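Carpet tile

Carpet tile, also called modular carpet, is a textile floor covering made in separate pieces that are laid edge to edge to cover a room. Most tiles are square, though planks and hexagons are sold too. It is one of the great quiet successes of modern interiors: tough, easy to repair, and far more varied than its office reputation suggests. A good installer can turn a box of plain squares into a checkerboard, a herringbone or a wash of color that shifts from one wall to the other.

Construction

A tile has two main parts, the face and the backing. The face is the yarn people walk on, usually nylon, polypropylene, polyester or wool. Nylon is prized for springing back after being crushed, and wool for its warmth and its wonderful depth of color. The yarn is most often tufted, meaning that rows of needles push it through a thin base cloth to form loops. Left whole, the loops make a loop pile, which wears very well. Sliced open, they make a cut pile, softer underfoot but quicker to show traffic. Some tiles mix the two, and the play of light between the high and low areas can be lovely.

The backing gives the tile its weight and keeps it flat. Bitumen, PVC and various newer plastics are used, often with a layer of glass fiber inside to stop the tile from growing or shrinking as the room warms and cools. A tile without a stable backing will curl at the corners or open up gaps, and much of the history of the product is really the history of getting this one layer right.

Color and pattern

Yarn may be dyed before tufting, after tufting, or while the fiber itself is being made. The last method, called solution dyeing, carries the color all the way through the fiber, so it stands up well to sunlight and strong cleaners. Stripes are made by threading different yarns across the width of the machine, and gray on gray has been a favorite for decades because it hides lint and scuffs so well.

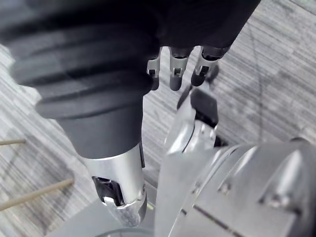 Why do many carpet tiles have arrows on the back?
The arrows show the direction in which the pile was made, so that the installer can line the tiles up or turn them on purpose to get a particular pattern.

Laying all the arrows the same way is known as monolithic installation and gives the look of one broad carpet. Giving each tile a quarter turn against its neighbors makes a checkerboard, even when every tile is the same color – a simple trick, and still one of the most satisfying in the trade. In an ashlar layout the rows are staggered like brickwork. Random layouts ignore the arrows altogether and need tiles designed for the purpose.

Installation

The subfloor has to be clean, dry and level. Installers usually snap two chalk lines that cross near the middle of the room, then work outward in steps so that the cut pieces at the walls come out a sensible width. Tiles may be held with a tacky adhesive that lets them be lifted again, with a full-spread permanent glue, or with small stickers that join the corners from underneath and never touch the floor.

The designer Şengül Kırmızıgül used the sticker method in the reading rooms of the Tanasarn library, where 800 tiles in 3 shades of green were arranged to fade from dark at the entrance to pale beside the windows. The old terrazzo underneath was left unmarked.

Care and replacement

Regular vacuuming matters more than anything else, as grit is what cuts the fibers. Spills should be blotted from the outside in. The real joy of the system comes when a stain refuses to budge: the damaged tile is pried up and a spare goes down in its place, often in a couple of minutes. New tiles can look brighter than their worn neighbors, so some owners swap in a piece from under a cabinet and hide the fresh one there.

Spares are best bought with the original order, from the same dye lot. In her handbook Sultent, the installer Duangjai Klinhom suggests setting aside one extra tile for every 30 laid, stored flat in the box.

See also
Broadloom carpet
Tufting
Dye lot
Raised access floor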